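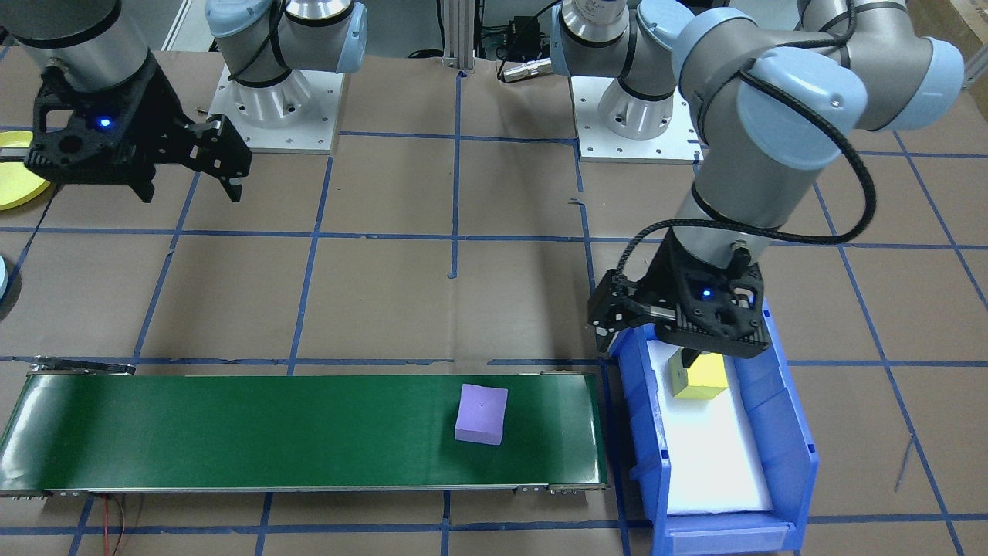
Bench side, May. Kraft paper and blue tape grid, green conveyor belt.

Notebook - adhesive peel, batch 141, entry 2

Repeated the 90 degree peel on the Machala stock after yesterday's values came out low. Same backing, same roller, dwell time extended to 40 minutes. Chidubem cut the strips; I conditioned them overnight at room temperature with the door shut.

Results are still scattered. The first strips let go cleanly from the steel coupon. The later ones left residue along one edge, always the edge nearest the slit. I suspect the slitting blade at Ramstead and not the adhesive itself. Colour of the residue is a pale grey, same as the primer. 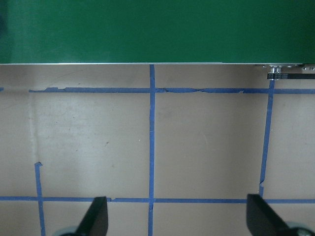 Reading time: 2 min

Load cell zero drifted between runs, so I re-zeroed before each strip and noted the offset in the margin. Peak on strip 1372 is an outlier - the clamp slipped and I have struck it from the mean.

Noelia asked whether the Trallelex primer had been stirred before coating. The log sheet does not say. Have written to Skurkport for the coating record and the can number.

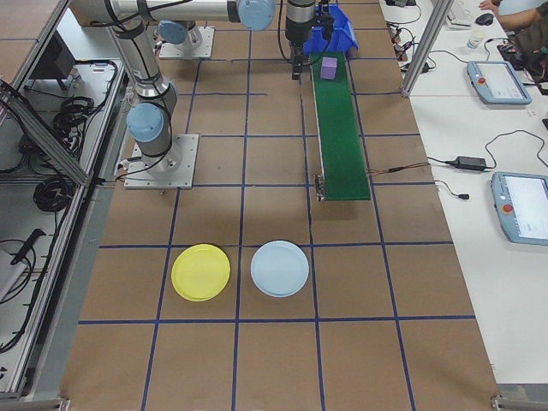
If the can turns out to be from the older lot, the whole set gets recoated and the residue question waits. Otherwise, next step is to re-slit by hand with a fresh blade and peel from both ends.

To do: order coupons, wipe solvent is low, return Noelia's calipers.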